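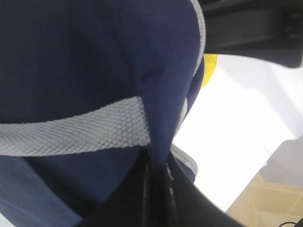
Grey webbing across navy padded fabric, with grey piping along the panel edge.

Cleaning and Re-proofing Padded Fabric Bags
Purndale Repair Notes, Soft Goods
Text: Vesela Stoyanova. Checked by: Marin Lazarević.

Scope

These notes cover hand cleaning of padded synthetic bags with sewn webbing and contrasting trim. They apply to daypacks, shoulder bags, camera bags and padded instrument bags. They do not apply to leather, waxed canvas, or any bag with electronics that cannot be removed.

Check the care label first. If the label and these notes disagree, follow the label.

Machine washing is not recommended for padded panels. The foam takes up water, the panel becomes heavy, and the load on the stitching during the spin is high. Foam that has folded in the drum often keeps the fold.

What you need

A tub or laundry sink large enough for the bag to lie flat
Neutral liquid soap, no bleach and no fabric softener
A soft nail brush
A second, stiffer brush for webbing only
White cotton cloths
Two bath towels
A vacuum cleaner with a narrow nozzle
Water-based fluorocarbon-free proofing spray (optional)
Masking tape, if proofing spray is used near trim

We use Trustonano spray in the workshop. Any water-based product for synthetic fabric will do.

Step 1. Empty and vacuum

Open every pocket and turn out the linings where they are loose enough to turn. Remove frame sheets, dividers and detachable straps. Vacuum the main compartment, then the pocket corners, then the folds on the outside where two padded panels meet. Grit collects in these folds and will scratch the face fabric if it is scrubbed while still in place. Spread the fold open with two fingers and run the nozzle along it slowly.

Textured fabrics, such as waffle or fine knit, hold dust below the surface. Vacuum them in both directions.

Step 2. Test for colour transfer

Dark blue, black and red fabrics can bleed into pale trim. Wet a white cloth, add one drop of soap and press it on a hidden part of the bag for one minute. Check the cloth. Repeat on a separate area if the bag has fabric of more than one shade.

If there is no colour on the cloth, continue to Step 3. If there is a faint trace, use cold water only and keep the total wet time short. If the trace is strong, stop. Spot clean with a damp cloth and go to Step 6.

Step 3. Clean the padded panels

Mix 5 mL of soap per litre of lukewarm water. Wet the surface with a cloth. Do not soak the bag at this stage.

Work with the soft brush in small circles, one panel at a time, starting at the top. Use light pressure. The padding gives under the brush, so pressing harder bends the bristles and does very little for the dirt. Wipe each panel with a clean damp cloth before moving to the next.

On rounded sections, support the panel from inside with your free hand. In a deep crease, wrap a cloth over a blunt plastic edge (an old bank card is suitable) and draw it along the seam. Do not use a screwdriver or the back of a knife.

Step 4. Clean the webbing

Webbing with a coarse weave, such as herringbone or basket weave, can take the stiffer brush. Brush along the length first, then across the ridges. Keep the stiff brush off the neighbouring fabric. A piece of thin plastic slid under the strap is enough protection.

Pale webbing marks most where it is handled and where it enters a seam. Apply soap solution, leave it for three minutes, then brush again. Do not use chlorine bleach. It weakens nylon and will discolour the fabric next to it.

Inspect the webbing at each anchor point while it is clean. Look for broken stitches, fuzzing on one edge, and gaps that open when the strap is pulled. A strap with loose anchor stitching should be repaired before the bag is loaded.

Step 5. Clean the piping

Piping sits proud of the panel and wears before anything else. Use the soft brush only, and brush along the piping. Brushing across it lifts the covering at the seam line.

If the covering has worn through and the cord is exposed, clean around the spot and dab it dry. Replacement piping is sold by the metre. Komus and Jiang both make a pale grey that is close to most stock trims, but compare it in daylight before buying.

Step 6. Rinse and dry

Rinse with clean cold water on a cloth, changing the water when it clouds. Soap left in the fabric attracts dirt and stops proofing spray from bonding. Press a dry white cloth against the panel. If it feels slippery, rinse again.

Roll the bag loosely in a towel and press. Do not wring it. Stuff the compartment with the second towel to hold the shape, and replace that towel when it is damp. Dry in moving air, out of direct sun, with all zippers open. An indoor temperature of 22°C is suitable. Turn the bag upside down partway through so that water does not settle in the base padding.

Foam dries much more slowly than the face fabric. Squeeze the thickest part between two dry cloths. Any moisture on either cloth means it needs longer.

Step 7. Re-proof (optional)

Proof only when the bag is clean. Cover pale trim with masking tape if the product is known to leave a tint. Spray evenly from the distance given on the can, wait two minutes, and wipe off the excess. Give seams and crease lines a second light coat. Remove the tape before the spray dries.

Leave overnight, then test with a few drops of water. The drops should bead. If they soak in, the usual cause is soap residue, and Step 6 must be repeated before another coat goes on.

Storage

Store the bag empty and lightly stuffed, on a shelf or hung by its haul loop. Do not hang it by one shoulder strap for long periods. Keep it away from heaters and out of plastic sacks.

Related: Note 479, Replacing Bar Tacks on Strap Anchors.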